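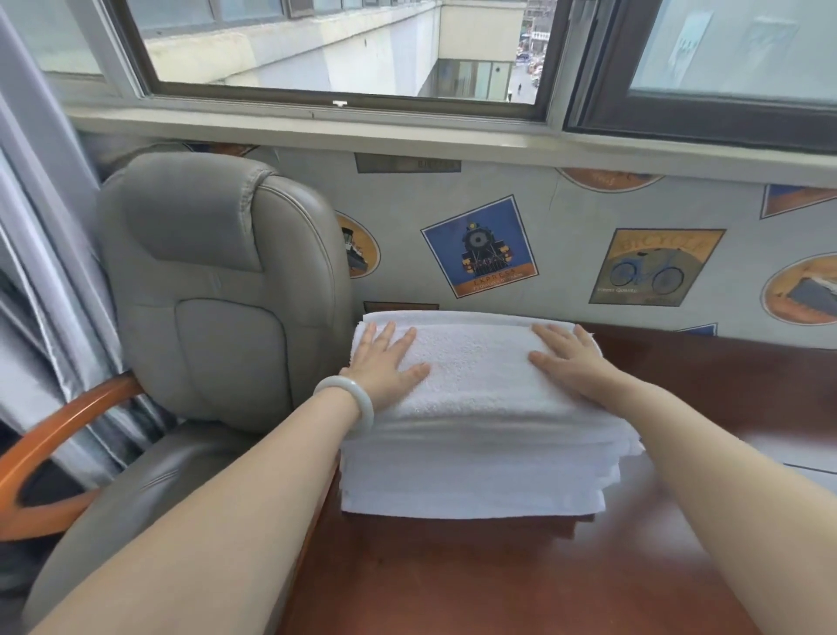

Why should anybody need a machine for towels, a visitor wanted to know, when her grandmother could do a whole basket during the evening news and never look down once. She asked it quite loudly, across the room, and several people turned round to hear the answer.

The project leader of Cirkelport did not seem offended. "Your grandmother is exactly my difficulty," she replied. "She did not look down. So where was the knowledge? In the fingers, I think. And the fingers do not write reports."

We met on the open day in Gristska, and I had asked for an hour to talk about Zaltus, the folding robot which her group is preparing for small laundries and guest houses. The hour became two, with interruptions, as she is a person who cannot pass a visitor without explaining something. I write down here what she told me in the order in which it came, with some parts left out where we both lost the thread.

I began with the simplest matter: what had people come to see?

"They come to see the robot," she said. "But the robot is perhaps a third of the work. The rest is people folding by hand and us looking at it afterwards. So we show both. In the morning you see a person fold, in the afternoon you see Zaltus fold, and then you understand why I am often in a bad mood at four o'clock."

The hand folding is recorded from the head of the person who does it, so that the view is close to the one the folder has. The learning material at the moment consists of 3,142 recorded foldings, almost all of them towels and pillowcases. I said that this sounded like a lot. She shook her head.

"For a towel that lies flat on a table it is enough. For a towel that somebody has thrown, it is very little. A thrown towel has no correct side. You must first find two corners which belong to the same edge, and a person does this by pulling a bit and feeling what comes. Zaltus has to look, decide, pull, look again. If it took the wrong corners it must have the courage to let go."

I asked whether courage was the right word for a machine. She laughed and said that it was a translation, and that in her first language the word is nearer to patience.

White towels, she explained, are a special chapter. A laundry has hundreds of them and they are the most natural thing to begin with, but for a camera they are unpleasant. White lies on white, the fold makes only a thin line, and with a thick terry cloth the line may disappear when the pile is pressed. A striped kitchen cloth is much easier. "Everyone thinks that we chose white to make a nice presentation. We chose it for the customers. The customers do not have stripes."

Then there is the table. She let me stroke the top of one, as if it were a horse. A glossy surface gives back the light of the window, and early versions of the software took such a bright patch for cloth and tried to pick it up. "It was very elegant," she said. "The gripper came down slowly, it closed, it lifted nothing at all, and it put the nothing on top of the pile." The group could have bought matt tables, and a supplier offered them. They refused, with the argument that guest houses have the tables which they have. The same thinking concerns the walls. I had remarked on a wallpaper with old transport prints, a black locomotive with the word EXPRESS and a blue bicycle, and I asked if it did not disturb the system. "It should disturb it," she answered. "In a grey laboratory everything works. I do not know one guest house which is a grey laboratory."

The first customer who agreed to a trial is Georgiev, a laundry which serves the guest houses in the old part of the town. I wanted to know how the workers there had taken it. She was silent for a moment, and then she spoke more slowly.

"In October we went there with a drawing and a very short film. We had prepared answers about jobs. We were so well prepared that we talked for too long, and then a woman at the back asked if the robot can also carry the baskets up from the cellar. It cannot. She said, then you have automated the part where I sit down."

This remark, she admitted, changed the plan for half of the winter. Folding is dull but it is done sitting or standing still, in a warm room, and one can talk. Carrying wet sheets up a stair is what hurts the back. Zaltus has no wheels and will not get any soon. What the group did was to move the place of the machine. In the new arrangement it should stand at the end of the dryer and take only the small pieces, in the late hours when there is little staff, and the day shift keeps its table. Whether the laundry will be satisfied with that, she could not promise me. The trial there has not started yet.

I asked about pressing, as I had noticed that those who fold well finish a pile by laying both hands flat on the top and leaning a little.

"Ah, you saw this!" She was visibly pleased. "We did not see it for a long time. We had cut it out of the recordings. The person who was preparing the material thought that the folding is over when the last towel is on the pile, so he stopped there. But the pressing is a part of it. The pile sinks, the air goes out, and the hands learn if it stands straight. If one layer comes forward at the bottom you feel it or you see it then. Our robot made piles which looked fine and fell over in the lift."

The pressing was put back into the recordings. It required that the arm can push with a small and even force, which sounds easy and was, in her words, a very long conversation with the people who do the motors. Today Zaltus presses each pile 3 times, more carefully than any human would. She regards this as a weakness which she is willing to live with.

We were interrupted by a school class, whose teacher wanted to know how quick the machine is. The project leader does not like this question, I could see it, but she gave an honest reply. A practised worker is far quicker and will stay so for a good while. The class was disappointed. One boy asked if it could fold a jumper with a hood, and when he heard no, he asked if it could try. It tried. The result was something like a parcel, and it received more applause than the towels had.

"That is the danger of an open day," she said when they had gone on to the next room. "They will remember the hood."

She has worked with textile machines for over 15 years, at first with sewing and later with industrial ironing. I was curious what she finds different now. She said that the older machines asked the cloth to behave. It was stretched, clamped, led over rollers, and if it came in crooked the machine stood still and a lamp went on. With Zaltus the cloth may come as it likes, and the trouble is all on the side of the engineers. She misses the lamp a little. A lamp is clear. Today when something goes wrong the arm hesitates above the table, and one has to guess what it is in doubt about.

Would she have one at home? No, she said, there is no space, and she likes to fold when she listens to the radio. Her own towels are green, in case I should want to write it.

Before I left I saw her with the first visitor again, the one with the grandmother. They stood at a table with a towel between them and disagreed about whether one should fold in the length or in the width first. The visitor did it in the width. The project leader asked her if she would be so kind as to do it once more, a little slower.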